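6 May 2019

## Folding for other people's wardrobes

Remigiusz Wilczyńska has worked with clothes for most of adult life, first in the shop Akbari and now in a small service with the name Prosari. The work is simple to explain: Remigiusz comes to your home, everything goes out of the wardrobe and on to the bed, and in the evening it goes back. I wanted to know why people pay for this.

"They do not pay for the folding," Remigiusz told me. "Folding they can do. They pay so that somebody is standing beside them when they must decide about the old trousers."

We talked over tea, and I asked first about the bed. Many books say that you should work on a table. Remigiusz does not agree. A bed is wide, it is soft, and it has one more good side: in the evening you need it for sleeping, so the work must be finished.

"I leave the bedspread on. Some clients want to take it off, they are afraid of dust. I say, please, leave it, you will wash it tomorrow."

### One pile, heavy things down

The order in the pile was the thing I understood least. At home I make many small piles and they all fall. Remigiusz makes one tall pile for each person, with jeans low down and the lighter things above them. Colours are not so important.

"If you look for the yellow one, you see the yellow one. You do not need a system for this."

On the bed with the flowers, the mustard-yellow piece lies on the top, then a black one, then a navy one with its CHASER tag showing, and the jeans are in the lower part. A few beige cloths stay to the right, beside the pile.
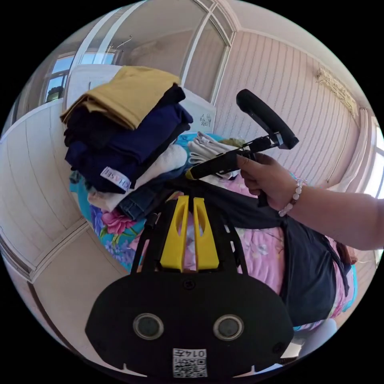

### What goes on a hanger

Not everything should be folded. Remigiusz keeps hangers for shirts, coats and dresses, and for what the client wears to work. Knitted things never hang, because the shoulders become long.

"I had a client with 35 hangers and on every hanger a pullover. It was a sad wardrobe. We changed it in two hours."

I asked also about tags and labels. Should they be cut? Remigiusz thinks it is a private question. If a label scratches the neck, it can go, but the washing instructions should be kept in an envelope. My own envelope does not exist yet, and I said so.

### The last hour

The end of the day is usually slow. The client is tired and wants to push the last clothes into any free place. Then Remigiusz suggests a break, and after the break they put away the tall pile in two parts, the upper half first.

"Never carry it all together. You will meet a door."

The next free days at Prosari are in December. Until then, Remigiusz advises to begin with one shelf, and to choose the shelf which you open every morning.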